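4.2 Setting Hurnska as the default home screen

Before you start, check that the phone has at least 568 MB of free storage and that the Raltholm account has been verified. Unverified accounts can install the launcher but cannot sync layouts.

1. Open Settings, then Apps, then Default apps.
2. Tap Home app. Select Hurnska from the list.
3. Press the Home button once. The welcome panel opens.
4. Sign in with the Raltholm account and tap Restore layout or Start new.
5. Choose the number of home pages. The limit is nine.

Note: On phones running Armont 13 or earlier, step 2 is found under Settings, Display, Home screen.

4.3 Feed cards

Feed cards show posts, photos and messages from linked accounts on the lock screen and first home page. Each card holds one photo and one line of text. Text longer than one line is shortened.

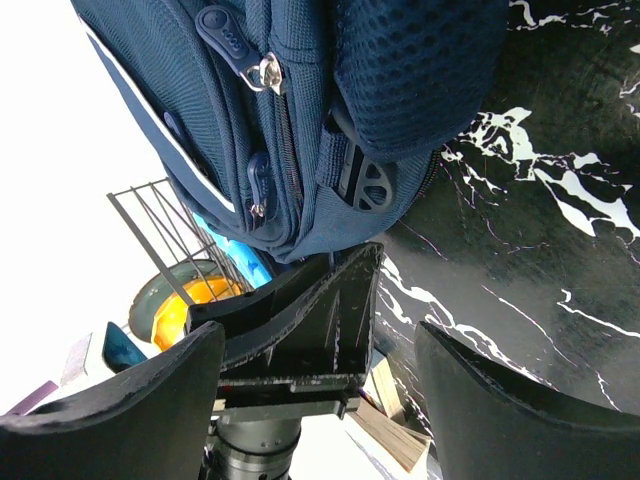

Photo card, text hidden: navy backpack with zipper pulls

To change what a card shows:

1. Press and hold the card until the edit bar appears.
2. Tap Source and select an account.
3. Set Text to Show or Hide.
4. Set Refresh. The default is 2000 seconds. Shorter values use more battery.
5. Tap Save.

Caution: Cards on the lock screen can be read without unlocking the phone. Turn off Message previews under Privacy before linking a work account.

Note: The Yau widget pack replaces the edit bar with its own menu. Remove the pack before resetting cards, or the reset will fail with a "Layout in use" message.

To return to the phone's original home screen, repeat 4.2, steps 1 and 2, and select the system launcher.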